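Progress report to the Zostent fund, second period
Project: Household and shop-floor chores with two-handed machines
Prepared by the Trinport workshop

Summary for the reader who has little time

In this period we asked the same question as in the first: which ordinary chores can a machine with hands already do, with no person helping, at a level that a household or a small shop would accept? Our answer is still mixed. Folding and carrying are better than we promised in the application. Small objects, wet cloths and anything behind a door are worse. We have made 602 complete attempts since the last report, and we used for them the budget lines for labour and spare parts, but not yet the line for travel.

We ask the fund to read the section on gloves and sleeves with some attention, as it is where our plan has changed.

The chores we tried

The list was agreed with you at the start and we did not make it longer. At home it contains folding towels, loading the dishwasher, wiping a counter and picking up clothes from the floor. In the shop it contains filling a shelf from a carton, turning labels to the front and sweeping a small area near the till. The shop chores were done at Vuorinen, the hardware store which kindly gives us one aisle after closing time. The home chores were done in our own rooms.

Towels are our best result. The hands find the corners, and the fold is flat enough to go in a cupboard. It is slow. A person would finish a basket while the machine is still on its third towel, and we do not expect this to change before the end of the project.

The dishwasher remains difficult. Plates are fine when they stand separately. When two plates are stacked, the machine takes both or takes none, and it does not always notice which of these has happened. We have stopped the cutlery part for now, by our own decision, and we would like to discuss with you if it should stay on the list.
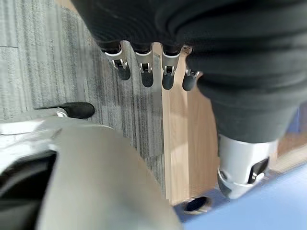

Robot hand under its dark fabric covering, seen from the wrist camera

Hands, fingertips and sleeves

The rubber on the fingertips is the part which decides most of our results. With good pads the fingers can hold a ceramic cup without pressing hard. When the pads become smooth, the same cup slips, and the operator often blames the software first. We lost most of one Friday in this way. Now we look at the pads before every session and write their condition in the log.

The dark fabric covering over the hand and forearm is the change I mentioned. In the application we wrote that the arms would work uncovered. During the laundry trials threads and corners of cloth were caught in the wrist, so we decided to keep the arms covered in all chores. The fabric must be loose enough that the wrist can turn, and this means that it makes folds. With the colour we chose, the folds are easy to see past in the fingertip area, but on the side of the thumb they sometimes come too low. We are asking Skutach, who sew the coverings, for a shorter version with an elastic edge.

I want to be clear that a covering does not make the hand waterproof. For the counter wiping we still use only a damp cloth, and the sink is outside of the project.

Floors

Picking up clothes looked to us like the simplest chore, and it was not. The machine does well with a sock or a shirt on carpet, where the fingers can press a little into the pile and close under the cloth. On a hard floor the fingertips slide over the thin fabric and push it away. The place where one floor meets another is the hardest one, as the height changes by a few millimetres and the hand arrives either too high or too low. We did 200 of the attempts only at such places. The behaviour has improved, but I would not yet call it reliable, and I would not leave the machine alone with this task in a home.

Sweeping in the store went better than picking up. A broom forgives a small error in height.

What the shop staff told us

The staff at Vuorinen were asked for their opinion without us in the room. They like the shelf filling and find the label turning not worth the electricity. Their main complaint is that the machine leaves the empty carton in the aisle. This is a fair complaint. Flattening a carton was never in our plan, but we have noticed that every chore has such a small end part, and a person does it without thinking. We propose to count a chore as complete only when the end part is also done. Our numbers will look worse for a while.

Money and time

The spending is inside the plan. Spare pads cost more than we expected, the coverings cost less. We are two weeks behind with the dishwasher and ahead with the towels. No extra funds are requested.

Next period

We will continue with floors and with the shelf filling including the carton. The shorter coverings should arrive in November, and the laundry trials will be repeated with them so that the results can be compared. If the fund agrees, a visitor from Zostent is welcome at the store any evening after closing, and can choose the chores on the spot. Please let us know a few days before, so the aisle can be kept free.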